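Why Is Green Made From Blue and Yellow?

If you mix blue paint and yellow paint, you get green. Most people learn this before they can read. But why does it work?

Start with light. Light from the sun looks white, but it is a mixture of many colors. You see them spread out in a rainbow. When sunlight lands on a leaf, the leaf soaks up most of the red and blue light and sends back much of the green. The green light reaches your eye, so you say the leaf is green.

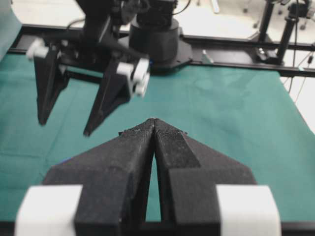

Paint works in much the same way. Inside it are tiny colored grains called pigment. Yellow pigment soaks up blue light. Blue pigment soaks up red and yellow light. Stir the two together and there is one color that both of them still send back fairly well — green.

Colored light is different. Green is one of the main colors a screen makes, along with red and blue. A screen mixes red and green light to make yellow, and you can't do that with paint. 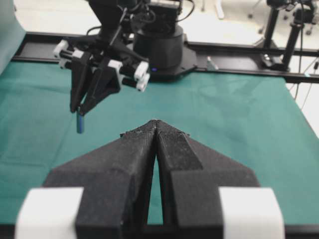 Your eyes matter too. At the back of each eye are cells called cones. Most people have three kinds, and each kind responds to a different range of light. Your brain compares their signals and decides what color you are looking at. Some people have cones that work differently, so red and green can look alike to them.

Try it yourself

Put a spoonful of yellow paint on a plate. Add 2 drops of blue and stir. Paint a stripe on paper, add another drop, and paint a second stripe next to the first. Keep going until the green is nearly blue. Let the stripes dry and look at them again by a window.

Written by Nerea Casado
Updated 07/05/2020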